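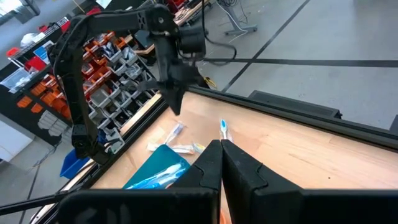 The Serra Shared Workshop is pleased to provide an update on its two-arm tabletop build. The posts in this thread cover the table, the arms, the first handling task and the work planned through March. Members who followed the earlier thread on the power supply may skip to the fourth post.

Work on the build began after members asked for a project that could remain in place between sessions. Earlier projects were packed away each evening, and a good deal of time went into setting them up again. The table now has a permanent position on the main floor, within reach of the parts bins.

The tabletop is wood, with dark rails along its long edges. The rails were chosen as mounting points so that an arm can be moved along the table without new holes being drilled. Two holes from the first layout remain underneath and will be filled when the top is next removed.

Both arms are black and are built from jointed links. They were assembled from printed and purchased parts to the same plan. The plan, which the workshop calls Plornis, is in its second revision. The first revision placed the wrist cable on the outside of the elbow, where it caught on the rail at low positions. The second revision leaves a longer loop at the joint. Members building from the older drawings should check the cable length before fitting the wrist.

The gripper fingers have also been revised. Each now has a stepped inner face with a notch. Flat fingers held boxes well and held narrow handles poorly, and a round handle tended to turn as the fingers closed. The notch gives the handle a place to settle. The new fingers use the same two screws as the old ones.

The first handling task is the sorting of toothbrushes. It was selected by the members who attend the evening sessions, after a short discussion in which clothes pegs and teaspoons were also considered. A toothbrush is light, inexpensive and awkward in useful ways. The handle is narrow, the head is wider than the neck, and the weight is not in the middle.

Some of the toothbrushes are handled in their clear plastic packaging and some without it. The packaged ones are the harder case. The plastic creases under the fingers and reflects the overhead lights, and the usable edge of the package is seldom where the handle is. For the present, the workshop treats packaged and unpackaged items as separate exercises and records them on separate sheets.

A teal-blue rectangular tray serves as the place position. The instruction for the exercise is that a toothbrush should come to rest entirely inside the tray, in any direction. Earlier wording asked for the head to point to the far end. That requirement has been set aside until the wrist rotation is better understood.

The workshop has set a target of 500 recorded attempts before any further change is made to the fingers. Sessions are planned in sets of 50, with the fasteners checked between sets. Members are asked to record every attempt, including those stopped by hand. A page with gaps is of little use to the next group.

On software: the motion program is kept in the workshop folder under the name Skenetti. It runs one arm at a time by default. Running both arms together requires a second member at the stop switch for the whole session – this applies to experienced members as well. Please do not edit the saved home positions. If a position appears to be wrong, make a note in the log and continue with the other arm.

On noise and heat: one shoulder motor has been reported as louder than the others. The motor was removed, inspected and refitted, and the noise is still present. A replacement has been requested. Until it arrives, that arm should be run at the reduced speed setting and allowed to rest between sets.

On storage: screws, spacers and connectors for the build are kept in the orange and light gray bins on the black shelving near the table. Please return parts to the bin they came from, even when another bin looks more suitable. Mixed hardware caused most of the delays during assembly. In particular, the short and long versions of the finger screw look very much alike, and the long one will bind against the housing.

On the floor: the dark tape lines mark the walking routes and the working area. Bags and coats should be left outside the working area while an arm is powered. Cables that need to cross a route should be taped down by the member who placed them.

The workshop wishes to thank Wokine, whose surplus sale supplied the motor brackets at a price the project could afford. A small number of brackets remain and are available to members for their own builds. Please ask at the front desk.

Planned next: a printed stand to hold one toothbrush upright at a fixed point, a softer pad for the inner face of each finger, and a shelf for the log sheets. The pad will be tested only after the current target has been reached. Drawings for the stand are open for comment until the end of March.

Members who wish to take part may add their names to the sheet by the door. An introduction to the stop switch and the log is required before a first session and is offered at 6 p.m. on build evenings. Questions about the Plornis drawings may be left as replies to this thread.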